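How do robots learn to pick things up?

You have picked up thousands of things in your life. A cup, a sock, a slippery bar of soap. You don't think about it much any more, but when you were a baby you had to practise. You grabbed too hard, or missed, or dropped your spoon on the floor.

A robot has to learn too. One way to teach it is to give it a lot of examples. An example is a record of a person doing a job from start to finish. It has video, and it also has a record of how the gripper moved and when it opened and closed.

A gripper is the robot's version of a hand. Many grippers have only two fingers. For collecting examples, a person can hold a gripper and work it themselves, with a camera fixed on top. The camera sees what a robot would see if the gripper were on the end of its arm.
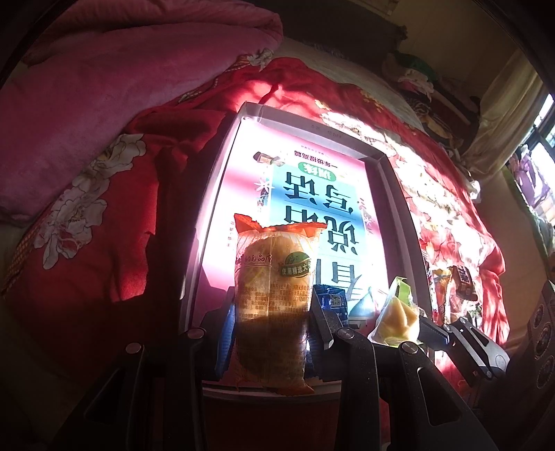
By Rafsan Nanayakkara
Wednesday, July 28, 2021

Packaged bread is a good thing to practise with. The bun inside is soft, so a hard squeeze would flatten it. The wrapper is clear plastic, and light shines off it in some places and goes straight through in others. That makes it tricky for a computer to work out where the edges are. The gripper has to press on both sides just enough to hold on.

Why collect examples in a bedroom?

You might think this sort of work happens in a laboratory. Some of it does. But a robot that has only seen a clean white table can get muddled when it meets a flowery sheet, a bright window or a pile of clothes. Real homes have all of those. The sunlight moves during the day, and shadows fall across whatever you are trying to pick up.

So the people who collect examples go to lots of different places and use ordinary things. Chaminda Dewan plans the collecting for a project called Jakel. His team has a list of 400 household items, from snack packets to bath sponges. Each one gets picked up in many different ways and in different rooms.

"If every example looks the same, the robot learns one trick," he says. "We want it to cope when the trick doesn't work."

How many examples does it take?

More than you might guess. For one job, putting packaged food into a box, the Jakel team wanted 2000 examples. A person who knows the job can record 326 of them in a week. Each one is short, but the person has to set the food out again every time, in a new spot or a new order.

Afterwards someone checks the recordings. If the camera was covered up, or the recording stopped too early, that example is left out. Mistakes are sometimes kept — a dropped packet that gets picked up again can teach the robot what to do when it drops one.

Then the computer goes to work. It looks for patterns that match what the camera saw with what the gripper did next. Later it is tested with a food packet it has never seen before.

Try it yourself

Use 2 wooden spoons as gripper fingers, one in each hand. Pick up a slice of bread in a sandwich bag and put it in a box without squashing it. Now move the box and try again. Ask a friend to watch and write down what you did each time.

Words to know

Gripper: the part of a robot that holds things.
Example: a record of a job being done, used for teaching a robot.
Pattern: something that happens again and again in a similar way.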